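About Gellum

Gellum Textile Care is a household linen and soft furnishings service based in Wakdale. We wash, press, fold, repair and store fabric goods for private homes, guest houses and small theatres. The business was registered under the name Joseo Laundering and took its present name when the Munteanu Street workroom opened.

The workroom has 3563 square feet of floor area over two levels. Receiving, sorting and washing are on the ground floor. Drying, pressing and folding are upstairs, where humidity is kept low. Storage bays are lined with unbleached cotton and checked every July for moths and damp.

Folding is done by hand to a written standard. Printed cloths are folded lengthwise first, then crosswise, with the printed face outward so that an item can be identified without opening it. Quilted covers are never folded along a stitch line. They are rolled or laid flat, depending on the thickness of the filling.

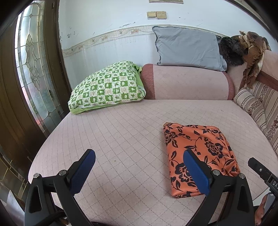
Folded floral cloth in orange and black on a pink quilted seat.

Colour is assessed before any item is washed. Dark prints on a bright ground are tested at a hem with a damp white swatch, and anything that transfers is washed separately in cold water. Pale quilting is inspected for spots under a daylight lamp. Each mark is recorded on the intake card before treatment.

Sille Hjaltadóttir manages the workroom and maintains the folding standard, now in its eighth revision. Lærke Hallgrímsson is responsible for repairs, including seam replacement, patching and re-quilting of worn panels.

Standard turnaround is three working days. Repairs are quoted separately once the item has been inspected. Single loads are accepted up to 70 pounds; larger orders are split and tagged under one account number.

Page last revised 2/7/24.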